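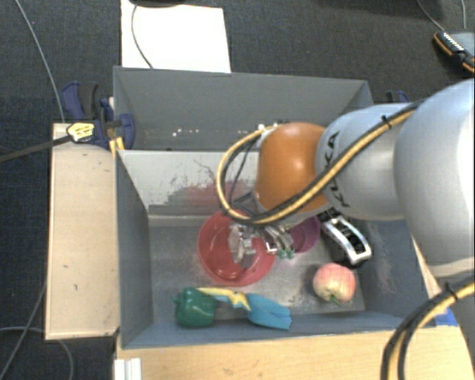

Re: [Ginville Toy Library] play kitchen bins, what goes in which

Okay, I am so glad Milagros brought this up, because I've been thinking about the play kitchen bins ever since we moved into the new space on Beaudoin Street and I have opinions! My big one is that bowls and food should live together. I know the old Drurnus sheet has them apart (dishes in one bin, fruit and vegetables in another) but kids don't play that way at all. They want the pepper IN the bowl. Look at the gray bin up top, with the red bowl and the smaller purple one sitting right in there with the green pepper and the yellow banana-looking thing - a four-year-old could tip that out on the rug and have soup going in a minute flat.

Milagros Dizon wrote:
> Hi all,
> I'm redoing the labels for the kitchen shelf before the November
> swap and I'd like to settle the bins once and for all. At the moment
> we have dishes, food, and a third one that is just "other." Families
> keep bringing things back to the wrong bin and I can't blame them.
> Do we keep three? Go down to two? Also, does anyone know if the
> bowls can go through the dishwasher at Kemholm? I've been doing
> them by hand and my sink is tiny.
> Milagros

I vote for 2 bins, both mixed. Each one gets bowls, each one gets fruit and vegetables, and whatever is left of "other" gets divided up between them. Then it doesn't matter which one a family takes home, and nobody gets stuck with a box of plates and nothing to put on them. My niece borrowed the dishes bin last winter and served me air for a week. Delicious air, but still.

Harvey asked me on the phone whether mixing would make check-in slower. I really don't think so! I tried it at home with the set I have here. Bowls out first, nest them, then lay the food out in a line on the table and go down the list. The slow part is always the tiny stuff, and that's slow now too. I'd put the eggs and the little cookies in a zip pouch so they quit rolling under the shelf.

On washing - I wouldn't trust the see-through bowls to a hot dishwasher. We lost a nice one that way in the old building, it came out shaped like a taco. Warm water and dish soap in a tub, then spread everything on a towel overnight. The hollow fruit needs a good shake, especially anything with a seam, and please leave it stem side down or the water just sits in there. Milagros, I have a big utility sink in the garage and you are welcome to it any evening after six. I'll even make coffee.

For labels, could we do pictures instead of words this time? Audrey-Anne drew those wonderful vegetables for the dress-up rack (why were there vegetables on the dress-up rack? I loved them anyway) and I bet she still has the originals. One bowl, one pepper, done. The catalog is up to 1,582 items now and I still think the drawings are what people remember.

If somebody has spare toy bread, we're very short on bread. Fruit we can practically give away.

Rochelle McAlister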